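Trekelska, Season Two, Episode Six

November 26, 2022

I finished the second season of Trekelska last night and I want to write about the sixth episode before I forget the details. If you haven't seen it, the show follows a couple who run a ferry ticket office in a small harbor town. Season one was mostly comedy. Season two is slower and a lot sadder, and I gather the ratings went down because of it.

Episode six is called "Vallach," after the village across the water where the wife grew up. Almost nothing happens in it. She goes there to clear out her aunt's house, misses the last boat back, and spends the night. The husband stays at the office and does the accounts. They talk on the phone twice. The second call is what I want to get to.

The first call is short and practical. He asks where the spare key is and she tells him. He asks if she has eaten. You can hear a radio on her end, and he doesn't ask about it. I didn't notice the radio until my second viewing, but it's the same song that plays in the wedding flashback from season one. The show doesn't point it out.

Then there are close to 10 minutes with no dialogue at all. She opens drawers, finds a coat, puts it on, takes it off, and sits on the stairs. The only music is a piano piece that keeps stopping partway through. I have read complaints that this section is padding. I think it's the best thing the show has done. By the time the phone rings again you know she is thinking about staying. 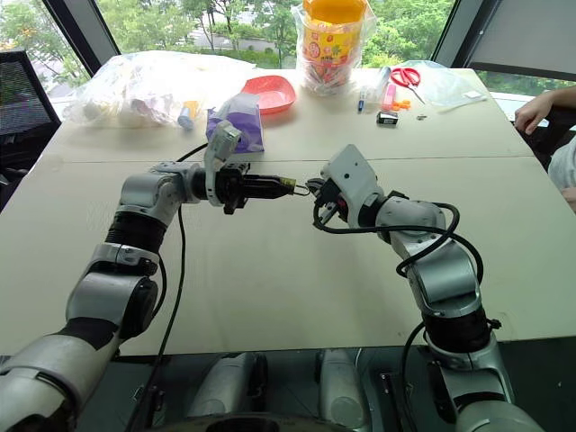 The second call runs for one unbroken shot on his face. We never cut to her. He tells her a long story about a customer who wanted to pay for a ticket with foreign coins, and he tells it badly, going back to fix details that don't matter. She laughs once. Then she says she might stay a few more days, and he says sure, of course, and starts the coin story over again as if she had asked to hear it. The credits come up while he is still talking.

I had to pause it there and go do the dishes.

What I like is that the writers trust a bad story to do the work. A different show would have given him a speech. Season one had a few of those, and the one in the finale, where he yells at the ferry captain in the rain, has aged poorly for me. Here he can't say what he means, so he talks about coins.

I do have some complaints. The subplot with the brother and his boat loan takes up too much of the episode and gets dropped in episode seven without being settled. The flashback wigs are still bad. And the subtitles on the version I watched translate the aunt's letter in a way that gives away something the original leaves open. If you can follow any of the spoken language, turn them off for that part.

I watched the whole thing on Qaisi, where both seasons are up until the end of December. The picture quality is fine. The app logged me out between every episode.

Episode seven jumps ahead to spring and I'm still not sure about it. The scene in the bakery is good, and the last shot is a direct copy of the last shot of episode one, with one chair moved. I'll probably write about that separately once I've watched it again. Somebody on the forum I read posted 2,000 words on the chair alone, and I agreed with maybe half of them.

No word yet on a third season. I would be okay with it ending here, although I'd like to know what happened with the loan.

Recent posts
Zeltarent: a pilot that should have been a movie
Rewatching Trekelska season one
Shows I quit this year
The problem with 30-minute dramas
Opening credits I never skip

Contact | Archive | © 2022 All rights reserved | Back to top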